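My Prop and Costume Safety Checklist for Fan Film Shoots (with way too many comments)
By Dorota Kozłowski
April 2020

I've been making sci-fi fan films in the back half of a rented unit for a while now, and our current one, Plullau, has the most rubber monsters per minute of anything I've worked on. So this is the list I go through before the cameras roll. Steal it, change it, print it and spill coffee on it like I do!

CREATURE SUITS

Can the performer get out alone?
Pass, with a note. The Bellamy suit (our big swamp brute, sweetest guy in the script) has a zipper up the back that he can't reach. We sewed on a long pull cord in November and it works fine, but check the stitching every time, it frays.

Can they see?
Partly. Straight ahead is OK, feet no. Anyone in the Bellamy head gets a walking buddy, even just to go to the bathroom.

Time in the head
Ten minutes, then it comes off. I know the take was going great. Off!

Fan battery charged and taped down
Pass. Spare is in the lunch cooler, don't ask me why it started living there, but please put it back.

Foam latex hands
Fail. Left palm is splitting at the thumb and goes slick on stair rails. No stairs for Bellamy until I patch it.

BLASTERS AND BLADES

All prop guns checked in and out by one person
Pass. That's me on this shoot. If I'm sick, we film the talky scenes.

Tips and edges
The Sesex daggers are soft rubber and I love them. The resin hero dagger is for close-ups only and it never goes in a fight, even a slow one. I found a chip on the guard that could open up a finger, so it's been sanded and needs paint.

Wiring in the light-up props
One fail. The Witel staff got warm at the grip after a long take (warm, not hot, but I don't like it). Batteries are out and there's red tape on it. Red tape means hands off, even if it's your favorite. 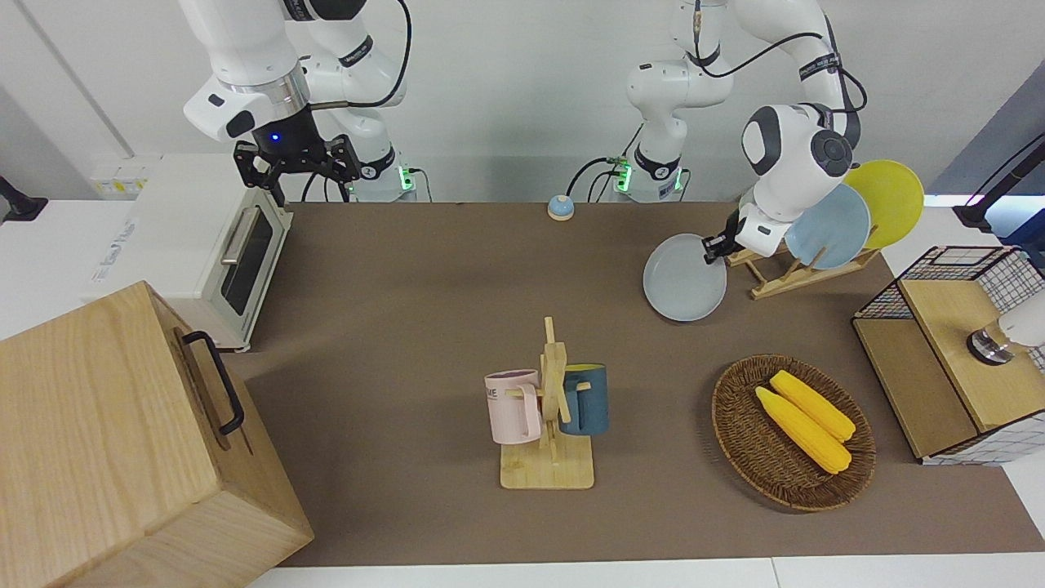

Two white arms at the back of a brown tabletop.

SET AND FLOOR

Cables
Taped flat across both doorways. I'd like a proper cable ramp by the makeup corner, where people walk around half blind in contact lenses.

Fog
Door open between takes, and I ask about asthma on the call sheet and again out loud. Water-based fluid only. Mop under the machine, the floor there gets greasy.

Walls of the throne room
Fail at first, pass after we added 3 sandbags to each brace. The whole back flat wobbled when somebody leaned on it, and our villain leans on everything.

Fire extinguisher
Pass, gauge in the green. Somebody had hung a cape on it. Capes go on the rack, folks.

STILL OPEN

Patch Bellamy's left palm.
Rewire the Witel staff and run it on the bench before it comes back to set.
Paint the hero dagger guard.
Buy more red tape.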